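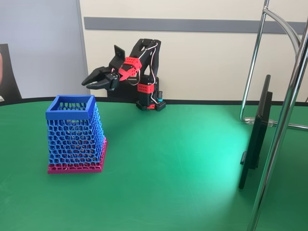
A blue and magenta mesh basket on a green tabletop.

April 28, 2023

Flirkik to open second household storage shop in Dranley

Homeware retailer Flirkik will open a new shop in Dranley in May, taking over the former carpet showroom on Leckie Road. It will be the company's second shop and the first to carry its full range of baskets, boxes, shelving and drawer units.

The shop will stock more than 1000 lines across 2 floors. The ground floor is given over to kitchens, hallways and laundry, with bedrooms, home offices and children's rooms upstairs. A lift serves both floors, and there is level access from the street and from the car park at the rear.

Flirkik expects to create 20 full-time and part-time jobs. Most of these are on the shop floor, with a small number in the stockroom and on the delivery desk. Applications are open now and can be made through the company's website or by post to the Dranley address. No retail experience is needed for the part-time posts, and training will be paid.
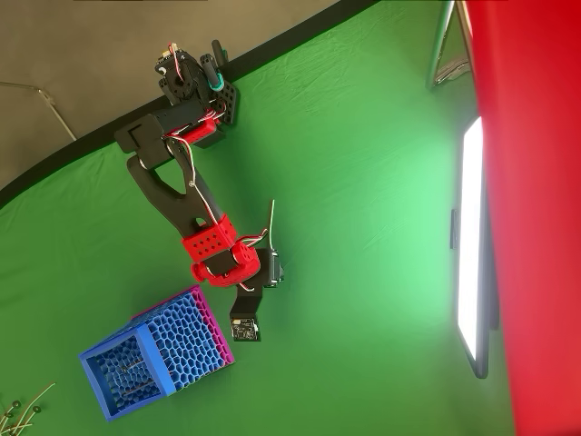 Black and red parts against green fabric.

The building has stood empty for two years. Work on the roof and heating was finished in the spring and the shopfront is now being repainted. The original tiled entrance has been kept and cleaned.

Home delivery will be handled by Telance, which already makes deliveries for the first Flirkik shop. Orders placed at the till before noon will go out the next working day to addresses in Dranley and the nearby villages. Larger items such as wardrobes and shelving can be put together in the customer's home for an extra charge.

A click and collect counter will open on the same day as the shop. Orders will be held for seven days and can be returned at either branch with proof of purchase.

The first 151 customers through the door on opening day will receive a voucher to spend in store. Vouchers are limited to one per household and cannot be used online.

Opening hours and the opening date will be posted in the shop window and on the Flirkik website.

ENDS

Notes to editors

Flirkik sells storage and household goods in its shops and online. Press enquiries should be sent to the Flirkik press office.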